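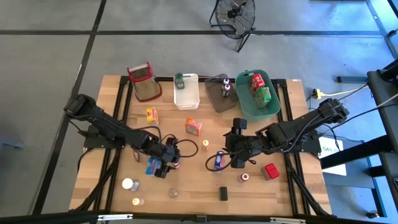
What is a marina?

A marina is a sheltered place on the water where boats are kept on berths for payment, and where the people who own or hire those boats can obtain services such as fuel, fresh water, electricity and repairs. It differs from a commercial port, which handles cargo and passengers, and from a simple mooring field, where boats lie to buoys and there may be no building ashore.

Chapter 4
Inland Marinas and Their Management

4.1 Introduction

The earlier chapters dealt with marinas on the open coast. This chapter turns to those found on lakes, reservoirs and slow rivers. Many of the same duties apply, but the inland operator works under different conditions. There is no tide, yet the water level may change a good deal over a season. The customers are more likely to live nearby, and many will keep a boat for fishing or for day trips. The water itself often belongs to another body, such as a water company or a public authority, and the marina holds only a lease.

By the end of the chapter, students should be able to explain how an inland marina earns its income, describe the main types of berth, and set out the steps by which a berth is let, renewed and given up.

4.2 The site

The choice of site has a lasting effect on running costs. A narrow inlet gives good shelter from wind but may silt up and need dredging. A wide bay is easier to enter and leave, although it may call for a floating breakwater. Access by road matters as much as access by water, for most customers will arrive by car and some will tow a trailer.

Callholm, the first of the two marinas studied in this chapter, lies on a reservoir and has 251 berths, all of them on floating pontoons. The pontoons rise and fall with the water, held in place by steel piles. Kastine, the second, is a river marina with fixed wooden jetties and a large area of hard standing ashore. Its yard can hold 800 boats in winter – far more than it can keep afloat – and storage on land is therefore its chief source of income from October until the spring.
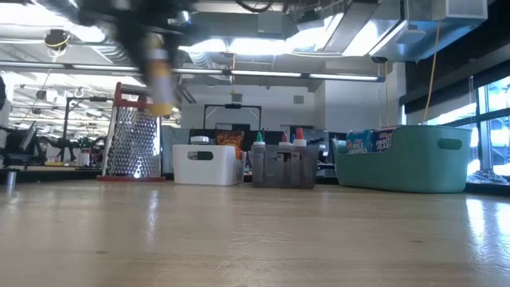 The two sites also differ in the way they charge. Callholm sets its fees by the length of the berth, whether or not the boat fills it. Kastine charges by the length of the boat, measured overall and including any bowsprit or bathing platform. Each method has its merits. The first is simple to administer and gives a steady figure for the year; the second is often thought fairer by owners of small craft, but it requires staff to measure each boat on arrival.

4.3 The berthing agreement

A berthing agreement is a licence to occupy a space on the water. It does not normally give the boat owner any right to a particular berth, and the operator may move a boat when repairs or dredging make this necessary. The agreement should state the period covered, the fee, the date on which payment falls due, the insurance that the owner must hold, and the notice required from either side.

Disputes most often arise over notice. Students should read the standard form of agreement used at Callholm, reprinted at the end of this chapter, and pay particular attention to the clauses on renewal and on the sale of a boat while it remains on its berth.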